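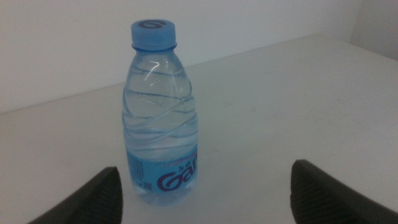 Chapter 3
Drinking Water and the Household

Most households give little thought to water until the supply fails. In November the town of Prillach, with 2,973 residents, was without mains water for 47 hours after a pipe burst beneath the Gallardo road. Shops sold out by the first evening, and the council opened a distribution point at the school.

This chapter considers how water reaches the home – from source to treatment works to tap – and who pays for it. Section 3.1 deals with rivers and wells. Section 3.2 explains how charges are set. Students should read Chapter 2 before attempting the exercises.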